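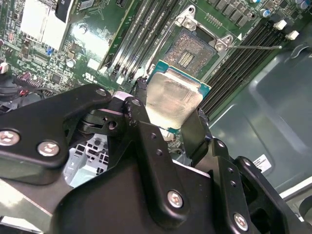

Figure 3. A desktop processor just above a motherboard, with the open socket behind. The heat spreader has a faint smudge and light scratches.

4.2 What the sockets taught us

I came into this part of the study thinking the socket would be the boring bit. We had spent most of July arguing over memory slots and power plugs, and a processor going into a board seemed like the one step where everybody already knew what to do. You open the frame, you lower the chip, you close the frame. Dezső Sipos, who ran the bench with me at Mocanu, had even penciled it in as a warm-up task for the new people. We moved it to the end of the session after the first morning!

Look at the two parts in Figure 3 and you get a fair idea of why. The top of the chip is a plain metal lid, and the lid puts up with a lot. Ours had been handled so often that smudges and fine scratches were normal, and I stopped worrying about them early on. The socket is another story. With the retention frame open there is a whole bed of fine contact pins facing up at you, and they do not put up with anything. A sleeve can bend them. So can a corner of the chip if it comes down tilted and then gets nudged sideways, and that sideways nudge is what most of this section is about.

We logged 500 placements over the whole bench period. Of those, 407 went in on the first lowering, meaning the chip settled without being lifted again. Another 45 needed one lift and a second try. The remaining 48 took longer, or we called a stop (there was a simple rule for this — if either of us said "up," the chip came up, no discussion). I had expected the misses to be mostly chips turned the wrong way. A few were. But when Dezső and I went back through the notes, the common entry was "level late," our shorthand for a chip that was still tilted when its first edge reached the socket housing. Once one edge is resting, people want to slide the other one into line, and sliding is the thing you really don't want over open pins.

So we changed the instructions halfway through. The first sheet, which I wrote, said to line up the corner mark and then lower. The second sheet said to get the chip level well above the socket, stop, check the corner mark, and only then go straight down. It's one extra pause. The last 100 placements all used the second sheet, and "level late" shows up in the notes for just six of them. I would love to claim that as a clean result, but the same people had also had a lot of practice by then, and we didn't run a separate group on the old sheet. Gregor Urquhart pointed this out in his comments on our draft and he is right.

Two smaller things, for anyone planning to repeat this. First, lighting matters more than we allowed for. The pins show up as a speckled brownish-gold patch, and under the overhead light at Mocanu a bent one was very hard to pick out from its neighbors. We ended up with a Kusley desk lamp set low to one side, and checks went faster after that. Second, keep a log for each socket as well as each chip. We only started doing this after a board had gone back on the Flivard shelf with damage that none of us could date, and we had to drop it from the later analysis.

I have left closing the retention frame out of the counts entirely. It takes a fair push, people get nervous about the noise, and it deserves its own treatment, so it is covered in Section 4.3 along with the lever timings.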